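The night the reservoir glowed

I should say straight away that I want to believe. I have spent more cold evenings than I care to add up in lay-bys with a flask between my knees, staring at a patch of sky where somebody's cousin once saw something. So when a friend rang me in July and said there were lights under the water at Hekirdale, and a film of them going round, I'd packed my boots before she'd finished the sentence.

If you missed it, lucky you. The film lasts 71 seconds. It shows the reservoir at night from the footpath end, very dark, and then a pale green ring opens up below the surface, slides towards the dam and fades out. A man breathes heavily and says a word I can't print. By the following morning the ring was a submerged craft, by teatime it was a base, and by the end of the week there was a map showing a tunnel running all the way to Nesdale, fourteen miles off, drawn by a person who had plainly never tried to dig so much as a pond in that valley. It's solid rock!

I got there a little before 2 in the morning, which the forums agreed was the proper time. There were nine cars in the car park and a van selling bacon rolls (very good ones, I had two). Everyone was extremely friendly. A couple in matching fleeces lent me their binoculars and explained that the water company had known since the dam went up, and that the drought notices were a cover for lowering the level so things could get in and out. I asked what sort of things. They looked at me rather kindly and said it was best to keep an open mind.

We saw nothing that night, unless you count a heron.

What I did find, over the next few weeks, was the Ichikawa list. This is a great long catalogue of lights seen in and over lakes, put together by an amateur and passed around among people like me for years, with 309 entries in the copy I was sent. It's a wonderful thing and I read it in bed. The believers at Hekirdale quote it constantly, usually as proof. I'm not sure how many have got past the first few pages, as the compiler is quite hard on most of the cases. Beside entry after entry there's a note saying fishing lamp, or moon through thin cloud, or witness later changed his mind. Only 14 are left with no note at all, and none of those is green.

Then there's Clastulix. You'll see that name in every thread about the reservoir, generally in capitals. It was printed on the side of a grey crate left by the valve house, and a picture of the crate did nearly as well as the film. People decided it was a code name, then an alien word, then a secret department. One chap ran the letters through some sort of number system and got the height of the dam, if you ignored the x. I wrote to the address on the firm's website and had a cheerful answer the same afternoon. They make tracer dye. You tip it in at one end of a body of water and watch where it goes, and it helps you find leaks. It's green, and it shows up beautifully under a lamp.
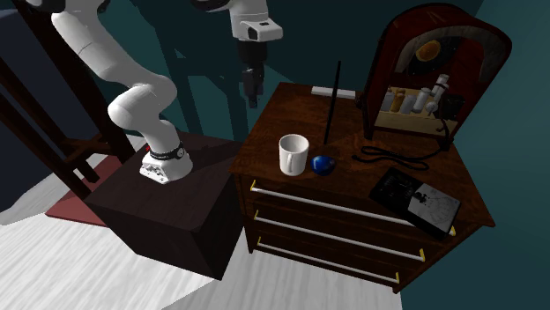
I put all of this on the biggest of the forums, as politely as I could, with the letter copied out in full. I thought people might be a bit let down. A few were, and said thanks. Most of the rest told me that a dye firm was precisely what you'd set up if you had something to hide in a reservoir, and one asked who was paying me. (I'm still waiting for the cheque.) The tunnel map has since been redrawn with a second branch.

And I do see how it happens, because I felt the pull of it myself. Dye explains the colour and the slow drift towards the dam, but I've watched that film more often than is healthy and the ring is so very neat. Why a ring? The firm reckoned it might be the way the stuff spreads from a hose held still, and they were careful to say might. You could drive a whole flying saucer through that word if you were in the mood, and at 2 in the morning with good company and a bacon roll, I very nearly was.

I've been back once since. The crate had gone, the water was lower and the couple in the fleeces were in the same spot with a bigger telescope. They waved me over and budged up on the bench, and we stayed until it got light.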